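Moranus cell, fault review
Minutes, July

Present: Esther Mosoti (chair), Hertta Valtonen, Mwajuma Mollel
Apologies: Lilibeth Pangilinan

1. Right arm stoppage, water tray task

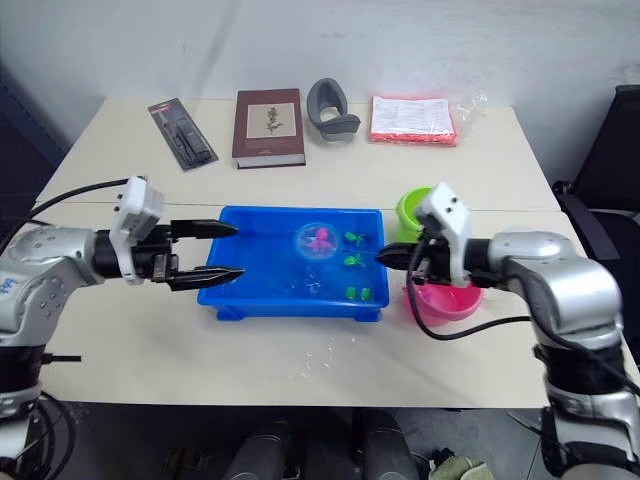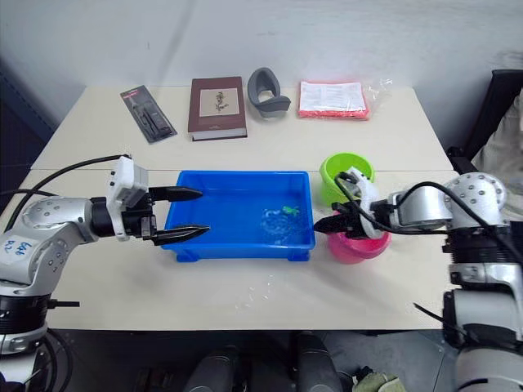
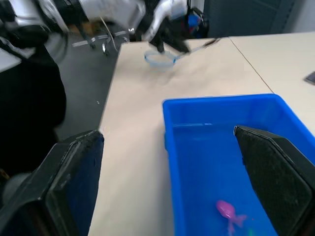

Item 1: water tray task, both arms.

HV reported that the right arm stopped on run 16 of 50 with a joint fault. She blames a loose connector. EM was not convinced, as the same was said in May and the connector was changed then. MM asked why there is still no splash guard on the grippers. No clear answer given.

Agreed: no further runs until the wrist has been opened and checked. HV to send the log to Romoseck, though EM doubts they will read it.

2. Emergency stop

Took two presses. HV says one. To be tested again with MM watching.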